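4.2 What we got out of the box

I spent most of November with the trial license of Drotgate, the simulation kit Jakau sells to labs that can't afford to tie up a real arm. We had already tried Aebischer's free kit for 17 days, so I had something to grumble about in comparison. Drotgate installs quickly, the sample rooms load without fuss, and support wrote back the same afternoon – more than I can say for some paid tools I've used! The license covers 3 seats, and we ran everything on the old workstation in our Culwood lab.

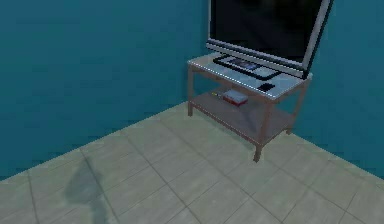
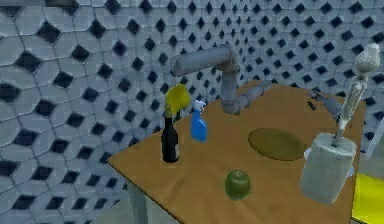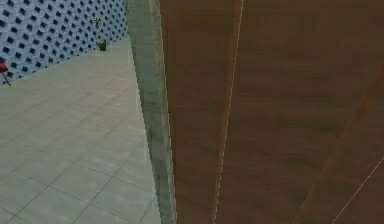
Figure 7. Rendered views from Drotgate.

My main complaint is with how the kit scores a task. You write a goal as a plain sentence, the kit turns it into a check, and you only find out at the end of an episode whether the check meant what you meant. We wrote 31 goals and had to reword almost 17 of them. Clutter makes it worse, and a table like the one in the middle view, with a black bottle and a blue spray bottle standing close together, is where a goal that just says "the bottle" gets you into trouble. The scorer picks one and sticks with it, and the log won't tell you which. I ended up putting a color in every goal, and I'd suggest you do the same from day one (it's in the manual, but way in the back, and I missed it twice). Jakau says object names will show up in the log in the next release. Until then we keep our own list of goals next to the results, and Section 4.3 uses only the episodes where that list and the scorer agree.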